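Notes - corner shop talk, village halls evening, 02/05/2024

Say hello. Thank Poonam for the tea. Don't start with the joke.

Why small shops matter. Stasiv lost its last shop in February. 107 households, next nearest place for milk is Prestach. No bus after lunch. Let that sink in, pause.

Who actualy uses a village shop? Not the big weekly shop, we all drive to Karkow for that. It's bread, stamps, a cold drink on the way home from school. Small sums, often.
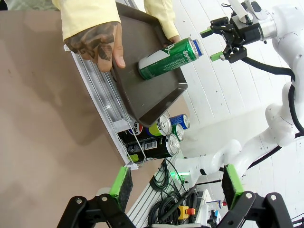 So the money. Average spend is tiny, so you need feet through the door. Zurkau did it by taking in parcels. 483 parcels before Christmas, and most people bought something when they came to collect. Say that twice.

Opening hours - be honest here. We tried all day, every day, wore everyone out. Now 2 shifts, gap in the middle. Fewer grumbles than expected.

Stock. Start narrow. Tinned stuff, drinks, loo roll, eggs if you can get them local. Don't buy fancy chutney. (we still have the chutney.) Ask people what they want, then look at what they really buy, different lists!!

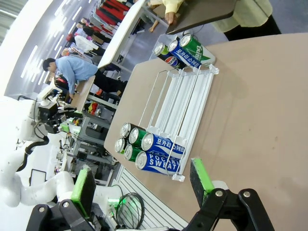
Lev Tkachuk wrote back after the last talk that hours matter far more than stock, and that his neighbours in Prestach would put up with a poor choice if the door was open at six. Fair point, read it out. Ask the room for hands up, early or late?

Rent. Ask the parish for 3 years fixed, not one. We didnt and regretted it.

Questions. Leave time for the post office one, it always comes up. Sign-up sheet by the door.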